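研究工作日志
日期：2026年7月8日
组别：权益收益研究组
主题：股票回购与现金分红的口径统一，兼及收益型组合筛选规则的修订

一、背景

上半年组内对收益型组合的复核中，多次出现同一家公司在不同表格里“股东回报率”不一致的情况。经核对，差异主要来自回购金额的计入方式：部分表格按公告授权额度计入，部分按实际成交金额计入，另有少数表格完全不计回购，仅列现金分红。三种口径并存，导致横向比较失去意义，也使月度简报中的排序结果难以复现。

本条记录整理目前已确认的处理办法、尚未解决的问题以及后续安排，供组内同事查阅。文中涉及的公司均为覆盖范围内的标的，结论仅限内部研究使用，不构成投资建议。

二、口径定义（本日起试行）

现金分红：以除息日归属期间，不以公告日或派付日为准。特别股息单列一栏，不并入常规股息，计算股息覆盖倍数时亦不纳入分母。

股票回购：仅计入报告期内实际完成交割的金额，已授权未执行部分在备注栏注明，不参与任何比率计算。为员工持股计划而进行的回购须予以剔除；如公司披露不足以区分，则在备注栏标注“未拆分”，该标的暂不参加排序。

净回购：以上述回购金额减去同期新发行股份所得款项。凡当期有配股、可转债转股或以股代息安排的，一律使用净额。

股东回报率：常规现金分红与净回购之和，除以期内平均市值。平均市值取各月末数值的算术平均，不再使用期末单点市值。此前使用期末市值的做法在股价大幅下跌时会机械地抬高比率，容易将经营恶化的公司误列为高回报标的。

三、对现有标的的复算

今日先以四家公司试算，目的在于检验口径能否执行，暂不更新评级。

Ultville：公用事业类，分红政策稳定，未开展回购。新旧口径下的结果基本一致，唯一变化来自平均市值的替换。该公司的主要问题仍在自由现金流对股息的覆盖，近两个报告期覆盖倍数持续下降，差额由新增借款弥补。复算结果本身不反映这一点，需在简报中以文字单独说明。

Raltano：工业类，变动最大。该公司年初公告了规模较大的回购授权，旧表按授权额度全额计入，因此排名长期靠前。按实际交割金额计算后，回购部分大幅缩减；再扣除同期转股增加的股本，净回购已接近零。此前简报中将其列为“综合回报突出”的表述应予更正，更正说明随下一期简报一并发出。
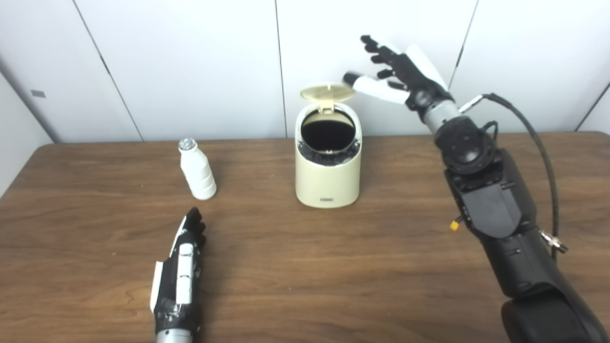
Nyamweya：消费类，以股代息的比例较高。公司每次派息均允许股东选择领取新股，旧表将全部宣派金额视为现金流出，高估了实际支付的现金。按新口径，选择领取新股的部分应视为发行，予以冲减。困难在于该公司仅在年报中披露选择比例，中期报告没有对应数据。目前的处理是中期暂沿用上一年度比例，并在表中以斜体标示，待年报披露后追溯调整。

Harkgate：金融类，回购须经监管审批，审批与执行之间往往跨越报告期。旧表曾在两个相邻报告期内重复计入同一笔回购，系录入时分别引用了审批公告和完成公告所致。该笔重复已删除，历史数据相应下调。同类错误是否存在于其他金融类标的，尚待逐一核查。

四、筛选规则的修订

原规则以股东回报率高低作为第一道筛选，随后再看覆盖倍数与杠杆水平。试算表明，这一顺序会使依靠借款或出售资产维持分红的公司率先入围，后续步骤又因阈值较宽而未能将其剔除。拟将顺序调整如下：

第一步，检查自由现金流对常规股息的覆盖。连续2个报告期不足一倍者，不进入后续步骤。

第二步，检查净负债变动。若净负债的增加额超过同期股东回报总额的30%，须由研究员提交书面说明，经组内讨论后方可保留。

第三步，计算股东回报率并排序。单一标的在组合中的权重上限，仍按现行规定执行，本次不作调整。

第四步，检查派息政策的文字表述。公司若将“渐进式股息”改为“视盈利情况而定”，或删去最低派息比率承诺，即使当期金额未变，也应在表中标注。过往经验显示，措辞的变更常先于金额的变更，现有表格对此没有任何记录字段，本次一并增设。

五、数据来源与留痕

回购数据今后统一取自公司的交割公告，不再引用第三方汇总数据。第三方汇总对注销股份与库存股份的处理并不一致，且更新时点不明。若公告原文与汇总数据存在出入，以公告为准，并将公告编号录入来源栏。

所有手工修改须保留修改前数值、修改理由及修改日期。旧版表格转为只读，存放于原目录，不得覆盖。此次复算中，Harkgate的重复录入之所以耗时较长才得以确认，原因即在于早期修改未留存记录，只能依据公告逐笔倒推。

六、尚未解决的问题

（一）外币派息的折算。部分公司以美元宣派、以本币支付，目前各表分别使用公告日、除息日和派付日汇率。倾向于统一使用除息日汇率，与分红归属期间保持一致，但尚未评估对历史序列的影响。

（二）回购价格的合理性。现行指标只衡量金额，不区分公司是在估值偏高时还是偏低时买入。是否增设回购均价与期内均价之比，组内意见不一。支持者认为有助于判断管理层的资本配置纪律，反对者认为该指标受市场波动影响过大，难以据此作出稳定判断。暂缓。

（三）库存股份。已回购而未注销的股份日后可能再次发行，严格而言不应与注销等同视之。拟先在备注栏登记，积累若干报告期数据后再行讨论。

（四）历史序列的追溯范围。若仅回溯6个报告期，工作量可控，但不足以覆盖一轮完整的盈利周期；若回溯更长时间，早期公告的可得性较差。初步意见为先完成6期，其余视人力情况安排。

七、后续安排

7月内完成覆盖范围内大约100家公司的回购数据重录，金融类优先，工业类次之。重录由一人录入、另一人复核，录入人与复核人不得为同一人。

Raltano的更正说明由负责工业类的研究员起草，须列明新旧口径下的计算过程，不得只给出结果。

外币折算一项，先以消费类标的测算三种汇率选择下的差异，测算表附于本日志之后。如差异小于四舍五入误差，则直接采用除息日汇率，不再另行讨论。

新增字段的名称及填写格式以组内共享目录中的字段表为准。备注栏现有的自由文本暂不清理，待重录完成后统一迁移。

补记：下午复核时发现，Nyamweya上一年度的选择比例在年报正文与附注中不一致，正文数值为四舍五入后的结果。现以附注为准，已修改表格并登记修改理由。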